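Ninville Residents' Forum
Board: Tenancy and Building Rules
Topic: Proposed quiet hours policy for the Prandach building

PrandachOffice
Posted 2022-06-29
The management office has prepared a draft quiet hours policy for all 172 units. Under the draft, quiet hours would run from 10 p.m. to 7 a.m. every night of the week. Residents would be asked to keep music, television and power tools below a level that can be heard in a neighboring unit. A first complaint would lead to a written notice. A second complaint within the same lease year would lead to a meeting with the office. Comments on the draft are welcome in this thread until the end of June.

eastwing_tenant
The office is to be thanked for putting the draft forward before adopting it. I have two concerns. The first is that the draft does not say who decides whether a sound can be heard in a neighboring unit. The second is that it treats a dropped pan and a three-hour party as the same offense. I would ask that the word "repeated" be added before "complaint" in the second paragraph.
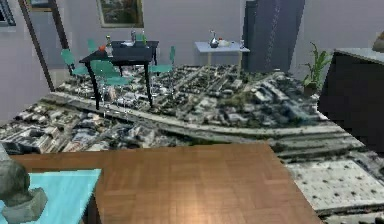

I would also ask that the notice include the date and time of the complaint, so that the resident receiving it has a fair chance to respond.

lowbridge_122
I do not support adding the word "repeated." I live in unit 122 and have filed complaints under the current rules, which already require a pattern. The result is that a resident must lose several nights of sleep before any letter is sent. The draft corrects this and should be left as written.

eastwing_tenant
With respect, a written notice goes into the lease file. A resident should not have a mark on file for a single event. If the office is willing to send a courtesy letter first and keep it out of the file, I would withdraw my request.

Kametus_Reader
The rules at my former building in Kametus had a courtesy letter of that kind. In my experience it settled most matters at once. Most people who received one had not known that sound was carrying through the wall.

There is also the question of floors. The draft says nothing on footsteps or on moving chairs late at night, and these were the most common source of trouble there. Felt pads under chair and table legs cost very little.
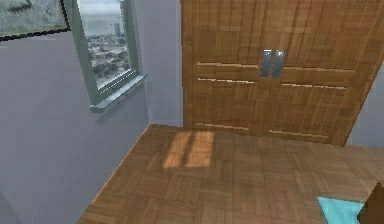 A rule requiring rugs over a set share of the floor is common in leases elsewhere, but I would not recommend it for Prandach. It places the full cost on the tenant, and some residents have allergies or use wheelchairs.

lowbridge_122
On rugs I disagree. The sound in my unit comes from above, and felt pads do nothing for a person who walks in hard shoes at midnight. Could the office at least provide underlay when a unit changes hands?

PrandachOffice
The office thanks all who have replied. Underlay is a building expense and falls outside this policy. It may be raised under the repair budget, which is handled separately. The courtesy letter will be added to the next version of the draft, and it will not be placed in the lease file.

tiwari_court
Does the policy extend to the Tiwari Court annex? Our leases are signed with the same office, but the draft mentions only the main building.

PrandachOffice
The annex is not covered at this time. A separate draft will be posted if annex residents request one in writing.

tiwari_court
Thank you. A written request will be delivered to the front desk.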